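Bench Notes: Refitting the Old Desktops at Drerkotlow

The desktop repair bench at the Drerkotlow center is open again after the summer break, and the first job of the season is a batch of older office machines handed over by Nerport. They are full-size cases with a fair amount of room inside. Most of them start. A few start and then shut off within a minute, which on computers of this age usually points to the cooling over the processor or to a tired power supply.

We are working through the batch in the order it came in. Each machine gets a paper tag, and the tag stays with the case until it leaves the building. Please don't move tags between machines, even if you have moved a part between them. Write the swap on both tags.

The routine has changed a little from last year. Side panel off first, then dust, outdoors if the weather allows. After that comes the cooler, and the old thermal paste gets cleaned off the top of the processor with 90 percent alcohol and a lint-free cloth. Paper towels leave fibers behind. Wipe from the outer edge toward the middle so the old paste doesn't get pushed over the side and down into the socket. If some does get in there, stop and put a note on the tag. We would sooner lose a day on a machine than bend contacts trying to dig paste out with a toothpick.

Leave the processor in its socket unless the tag says it is being replaced. The metal cap can be cleaned perfectly well where it sits, with the retention frame closed around it. 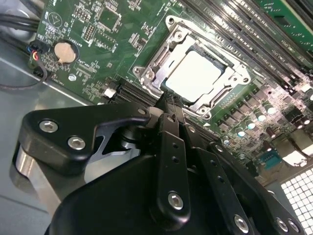

Filip asks whether the coin-cell battery on the board has to be changed on every machine, or only on the ones that lose the time. He has done several at home and says the old cells were still reading close to 3 volts when they came out, so it seemed like a waste.

Our answer is to measure first. If the cell reads well under that and the clock has reset, change it. If the reading is good, leave it alone and write the number on the tag. When you do change one, unplug the power cord first and ease the cell out with a plastic tool. The holders get brittle with age and the small catch at the side will snap if it is forced. Dead cells go in the jar by the sink, with tape over both faces.

Memory is the other thing people ask about. Our target is at least 4 gigabytes in every machine that goes out, and more when the spares drawer permits. Check the type before pushing anything in. The notch has to line up with the key in the slot, and a module that needs real force is either the wrong kind or the wrong way around. If a machine beeps and shows nothing on the screen, take the memory out and seat it again before looking at anything else. That fixed more cases last winter than any other single step.

Cables are a smaller matter, but they make a difference to the next person. Tie them back along the side of the case, clear of the fans and the expansion slots. Use the reusable straps, which are in the drawer under the label printer. The thin plastic ties have to be cut off every time the case is opened, and the clippings end up in the bottom.

Finished machines are tested for an afternoon with the side panel on, then wiped down and put on the lower shelves in room 307. The upper shelves are for monitors only. Machines that fail the test go back to the bench with the fault written out in full. "Doesn't work" on a tag is not much help to whoever picks it up next.

We are short of a few things. Small case screws are always welcome, as are power cords and working fans of any common size. Mumel has offered us a box of used keyboards, due in November, so please hold off on bringing more of those for now.

The bench is open evenings from six. Bring a small screwdriver if you have one you like, and avoid wool sweaters near the open cases.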